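I had promised myself I would stop reading restaurant guides after last year, when I drove two hours for a tasting menu and came home and ate toast. Then in April my friend Farah Teoh sent me a link to a regional dining list with the message "have you SEEN number 7??" and of course I had to look.

Number 7 was Merard. I've been eating at Merard since it had plastic chairs and one working oven, so you can imagine the noise I made. I called Farah, we booked for the earliest slot they had left (five in the afternoon, practically lunch) and I spent the whole week thinking about the duck.

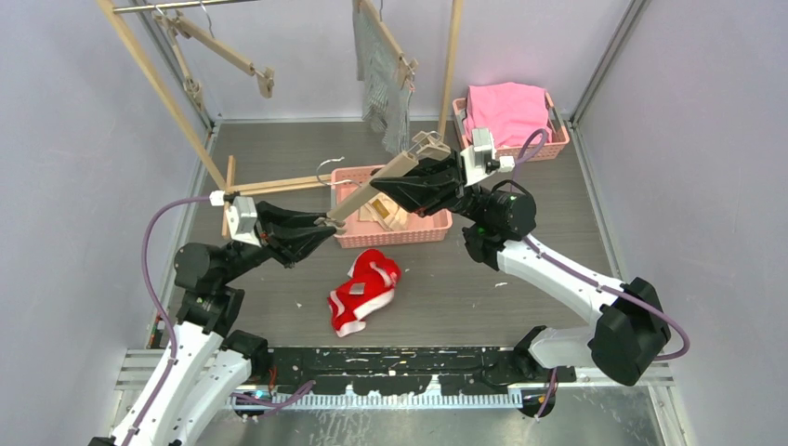
So, the duck. It's still on the menu, thank goodness, still with the sour cherries and the little potato cake underneath. Everything around it has changed, though. There are 40 seats now and a tasting menu, and a man comes over to explain the butter. I like butter as much as anyone, but I didn't need its life story! Farah did, and asked him two follow-up questions.

Levente Dudás is still cooking, and he came out to say hello when he spotted us. He looked tired and very happy. He told us the phone hasn't stopped since the list came out and that they had 300 people waiting for tables the week after. I asked if he was going to raise the prices and he laughed and changed the subject, so I'd go soon if I were you.

My only real complaint is the soup. It used to come in a big bowl with bread you could tear up and drop in. Now it's three spoonfuls poured from a tiny jug, and it's gone before you've worked out what's in it (celery root, I think, and maybe apple). Farah says I'm being a grump. I say a soup should last longer than the pouring of it.
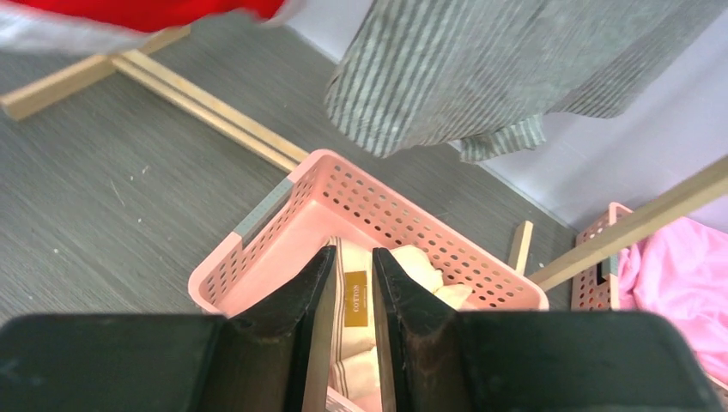 The same list has Cirnia at number two, and I don't get it. We went last summer and the room was so cold and so quiet that I could hear the couple behind us chewing. The food was clever, sure, but I can't remember a single plate. What I do remember is the napkins, enormous starched things that slid off my lap all night. Give me soft cotton, like the folded cream-colored garment with the brownish stripes and the little COTTON label up there, and I'd forgive a restaurant quite a lot. Merard still has soft napkins, by the way. I checked before I even sat down.

Anyway, Farah wants to do Sárközi next, which came in much further down but has a dumpling course people keep talking about. I've put our names in for a table by the window. If you've been, tell me whether to skip the wine pairing, because I've heard both things and I'd sooner spend the money on a second round of dumplings.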